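Gralldale Furniture Reuse Project
Progress report to the Laing Fund, second period

What we said we would do

Our application promised that donated household furniture would be collected from homes in Gralldale and Drurkbridge, checked, mended where needed and passed on to families moving into unfurnished rentals. It also promised that this would cut the amount of usable furniture going to the landfill. The first part is happening. I am less sure about the second, and I would sooner say so now than have it come up at the final review.

Where we are

The Drurkbridge store opened in April, later than planned, after a long argument with the landlord over the loading door. It is dry and has good light at the front. The back half is too dark to inspect anything properly and we end up dragging pieces forward to look at them. A quote for extra lighting came in well above what the budget line allows, and I have not accepted it.

Collections run 3 mornings a week. The plan had them daily. I do not think daily runs were ever realistic with one van, and looking back at the application I can't find any working that supports the idea. Families have been patient about waiting for beds. They have been less patient about waiting for tables, which surprised us, but a household with school-age kids apparently feels the lack of a table very quickly.

Referrals come from 12 agencies on paper. In practice most of them come from the same few, and several have not sent us anyone. We have written to the quiet ones and had polite answers. I would not read much into the figure of 12 if you see it quoted elsewhere, including in our own leaflet.

Storage and large pieces

The hardest category is still the big wooden furniture. People give it gladly and families often can't take it. Modern apartments have low ceilings, narrow halls and closets already built in, and a piece that looked modest in a farmhouse dining room will not go up a Drurkbridge staircase. We have turned down more of it lately and that has caused some bad feeling among donors, a few of whom believed we had asked for exactly that.

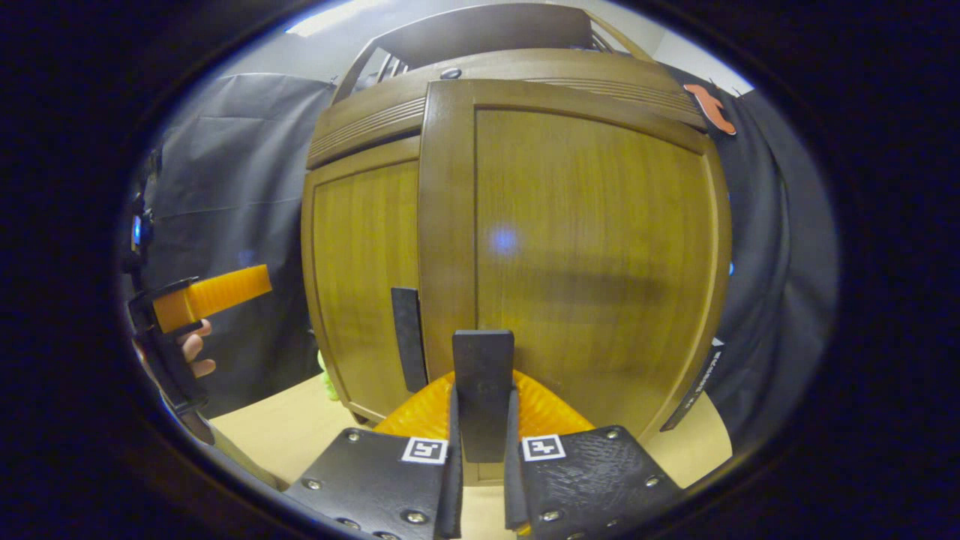 I have been told more than once that there is a market for this sort of thing and that we could sell what we can't place. Maybe. The two dealers we spoke to wanted to pick out the best items and leave us the rest, and neither would commit to a price in writing. Any sales income in the next forecast should be treated as zero until someone has actually paid us.

The online stock system

The fund asked us to try Prastik, the stock software, for 6 months before deciding whether to keep it. We are most of the way through. It does record what comes in. It is slow at recording what goes out, and it insists on a size and a condition grade before it will save an entry, so on busy mornings the grade is whatever gets the screen to move on. The monthly charts it produces look very convincing. I would be careful with them. A paper sheet is still kept by the door, and when the two disagree we have been going with the paper.

If the fund wants to keep paying for it, we will keep using it. I can't recommend it on the evidence so far.

Landfill claim

The application said the project would keep furniture out of the landfill. To show that, we would need to know what donors would have done otherwise, and we don't. We added a question to the collection form. Most people tick "not sure" or leave it blank, and those who do answer may be saying what they think we want to hear. I would rather drop the claim from public material than go on repeating it with nothing behind it.

Money

Spending is under on wages and over on the van. The van needed brakes and a new tail lift motor, and there is a further repair coming – the garage has quoted $3,000, which I am getting checked elsewhere. We ask permission to move that amount from the unspent wages line. No other changes are requested.

Next period

We will settle the lighting question, finish the Prastik trial and write a short, plain list of what we accept and what we don't, with maximum sizes. We will also call families some weeks after delivery to ask what they kept. Up to now we have counted an item as a success once it left the van, and I don't think that tells the fund very much.

The expense sheet and the revised collection form are attached.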